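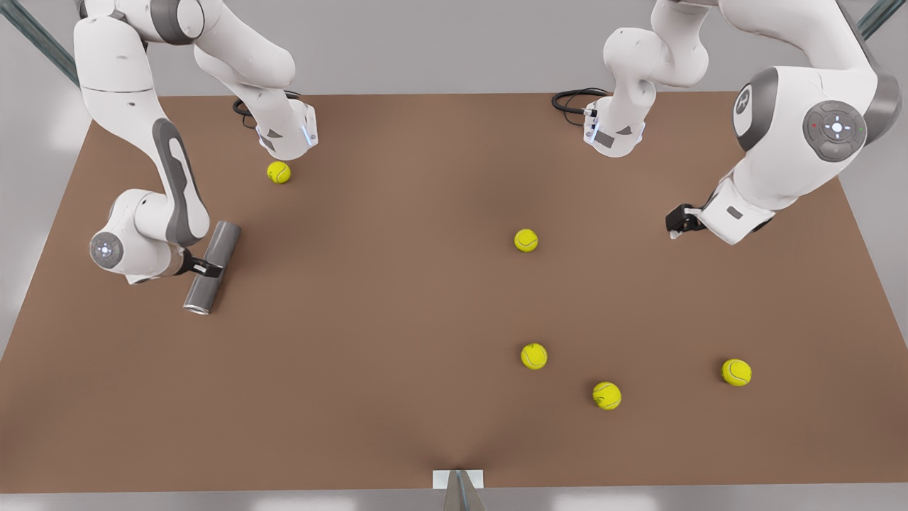

Write the reset rules before you write the task

Mon 1 June
By Chia-jung Mok
Filed under: Lab practice, Simulation

We run a tidy-up task at Tellstead with two arms, a metal tube and tennis balls on a brown tabletop, all in simulation. In April we went back through our old episodes and threw out 34 of them. The arms were fine. We had never agreed on what a valid start was, or what counted as done.

So now there is a one-page standard. It has 14 rules and I won't paste them all. These are the ones that get used.

Every ball starts at rest. If one is still rolling when the clock starts, the episode doesn't count, even if it went well.

No ball starts under a gripper. We had a few where the first move was a free grasp, and they made the scores look better than they were.

One arm holds the tube, and the other stays clear of it until the holder has stopped moving. Handovers are a separate task with a separate sheet.

The open gripper keeps its height above the table while it waits. Hsieh wanted a number for this and we settled on 5 cm. I would have gone lower, but it's easy to check from the log.

Failures get saved with the same naming as successes. Don't delete them and don't put them in a folder called "misc".

Changes to friction or ball mass mean a new version number. Adport was running old values for nearly 17 days before anyone compared files, and those results can't sit in the same table as ours.

The Flevisdale group asked if they could use the sheet for real hardware. Parts of it, yes. It says nothing about people near the arms, and a real cell needs its own risk assessment before any of this applies.

Next on my list is the wording for dropped tubes, which two of us still score differently.

Print this post | E-mail this post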